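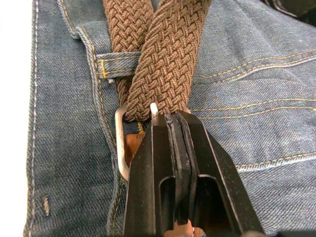
Braided belts, sizing and whether to cut the end off

pocketlint_dave
Right, settle something for me. I've gone back to wearing a braided belt with my jeans after years of plain leather ones, and I'd forgotten how comfy they are. You can put the prong through anywhere in the weave so there's no being stuck between holes after Christmas dinner. Only trouble is mine has stretched. It was a bit long when I bought it and now the spare end flaps about halfway round my hip. Do I cut it down, tuck it, or give up and buy a shorter one? My wife says give up.

Marnie_K
Don't cut it at the tip end!! I did that to my dad's and the whole plait came undone in my hands like a bad hairdo. If it's got to be shortened you do it at the buckle end, where the strands go into the leather tab. Unpick the stitching on the tab, take the buckle off, trim, glue the strands flat and sew it all back in. Fiddly but I managed it on the kitchen table in an evening.

oldcobbler214
Marnie's right about which end. I'd add that you want two rows of stitches across the braid BEFORE you trim, or it starts to open while you're looking for the glue. Waxed thread, proper needle, small stitches.

pocketlint_dave
Can a normal person do this or do I need kit?

oldcobbler214
An awl helps. A thimble helps more. If you've never sewn leather before then take it to a heel bar, they'll charge you less than a new belt.

trev_in_ludlow
Depends on the belt, surely. I had a Clindside one that was £24 and the heel bar wanted nearly that to shorten it. I just bought the next size down. Not everything is worth repairing, sorry.

Marnie_K
Disagree, Trev. If he likes it and it's already broken in, it's worth it. New ones take months to go soft.

trev_in_ludlow
And then they stretch, and you're back where Dave is now. Braided belts are a con, there I've said it. The prong chews the strands in the same spot every day and by the second winter you've got a hole you could post a letter through.

horatiu_i
Hello all, Horațiu Ilie here, I used to do repairs for a small shop and belts were most of my February for some reason. Trev has a point about the chewing, but you can move the prong a strand to the left or right every few days and it lasts much longer. Also look at what the strands are made of. Flat leather ones stretch and then more or less stop. Bonded ones crack. Elastic ones just die.
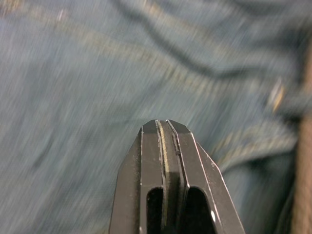 The other thing I'd check is the jeans. If the waist is too big you pull the belt tighter to make up for it, and that's what stretches the braid. I saw it all the time – people bringing me a belt to fix when they needed the waistband taken in. Two darts at the back, under the belt loops if you can manage it, and the belt can have a rest.

pocketlint_dave
Ha, well, I have lost a bit of weight. The jeans are old Ridiers and they were roomy to begin with.

Marnie_K
There's your answer then! Take them in first, see how the belt sits after.

trev_in_ludlow
Or buy jeans that fit.

sewsew_jen
Jumping in to say be careful doing darts on thick denim with a basic machine. Mine's a Hesix and it hates going over the flat-felled seam, it snapped 3 needles before I gave in and turned the wheel by hand. Jeans needles, longest stitch, and bash the seam flat with a hammer first (put a tea towel over it).

oldcobbler214
A hammer is never wrong.

pocketlint_dave
OK so the plan is jeans first, belt second. While I've got you all, is there any point in belt cream on a braid? I've a tin of Savolainen that I use on my boots.

horatiu_i
A tiny amount on an old toothbrush. Don't rub it in with a cloth, it cakes up in the gaps and comes off on your shirt.

Marnie_K
I'd leave it alone personally. Cream makes it softer and softer means longer.

horatiu_i
Dry leather snaps though. Once a year won't hurt it.

pocketlint_dave
Toothbrush it is. Jen, which size needle did you end up with?

sewsew_jen
A 100. I tried a 90 and that was one of the ones that snapped.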